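Fitstead craft and reading corner: gallery

The corner at Fitstead has been set up in the back room. The room was used for storing folding chairs until the chairs went to Murkby, and it had no decoration of any kind. It now has a dark fabric backdrop, a table, letters on the fabric and a grey panel with stickers-style shapes on it. The work was spread over 11 evenings, most of them short.

Emil Rüegg did the hanging and Waltraud Gasser looked after the letters and the paper. The money came from the spring sale, which raised 2,474 in all. Of that, 1,409 went on this room, with fabric the largest single item. The rest is being kept for the hallway, where the floor needs doing first.

The table and the first letters

The table has a pale wooden top with a small round hole in it, and the flat sheets are kept on it in a stack – yellow at the bottom, with pinkish, coppery ones on top. The fabric hangs straight behind. On it are a peach-orange capital F, which has a white outline and a darker orange shadow, and a light blue a with a white border.

Letters on fabric are harder to put up than letters on a wall. Tape held for a day on the test piece and then let go, and pins left a pucker that showed from the doorway. We ended up with small stitched loops on the back of each letter. It takes longer, but a letter can be moved without marking the cloth. The shadow and the outline are separate layers of card glued together, so the capitals weigh more than they look and need two loops each.

Capitals and small letters are mixed on purpose. Younger children tend to know the capitals from their own names and very little else, and Waltraud wanted both kinds up at a height where they could be pointed at. The colours do not follow a system.

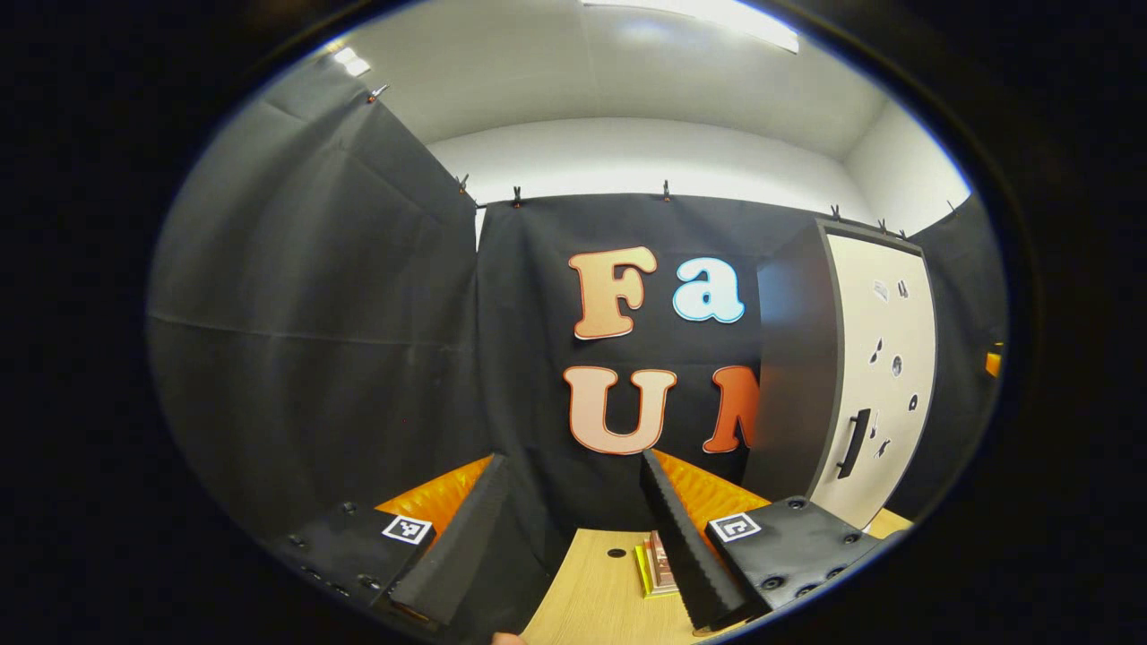 Waltraud Gasser would still like the small letters to be bigger. She says the capitals catch the eye first from the door, and that an a is the one most of the little ones ask about, so it ought to be given the same room as the F. She has offered to cut a second set in April if the card can be found in the same blue.

We have asked at Eder about the card. The blue was the end of a pack and the next pack may not match. If it doesn't, the whole row of small letters will be done again in one go, as a single odd one would stand out against the black.

The panel and the rest of the curtains

The panel is light grey and curved, and it stands upright at the side. The shapes on it are black cut-outs with no particular theme. There is an electric guitar, a pair of sunglasses, a small cat standing up and a round disc that could be taken for a moon or a planet. People were asked to suggest things that could be recognised from the outline alone. A teapot and a bicycle were also suggested. The bicycle was tried, but the spokes tore, and the teapot is still in the drawer with 7 other shapes that may be used later.

The long black handle on the side of the panel has been left as it was. Behind the panel the curtains carry on, with a pink t and, lower down, an orange capital I with a deep red-orange outline. The other curtain is quilted and falls in soft folds as it comes round to the table. The padded cloth is from Deltine and was sold by the roll. It should not be ironed. Creases from the packing drop out by themselves if it is left hanging for a week or so with the heating on low.

The upper wall and ceiling are white. Emil wanted to paint them a warmer shade and the rest of us preferred to leave them, given how much black there is lower down.
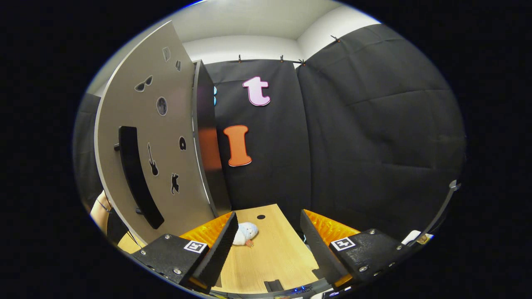 Using the corner

The key is kept in the office and should go back on its hook afterwards. Sheets from the stack can be used freely, but please leave the letters on the curtains. Glue and scissors are in the hall cupboard, second shelf. Anyone with spare card in light blue or peach can leave it with Waltraud.

Last updated: April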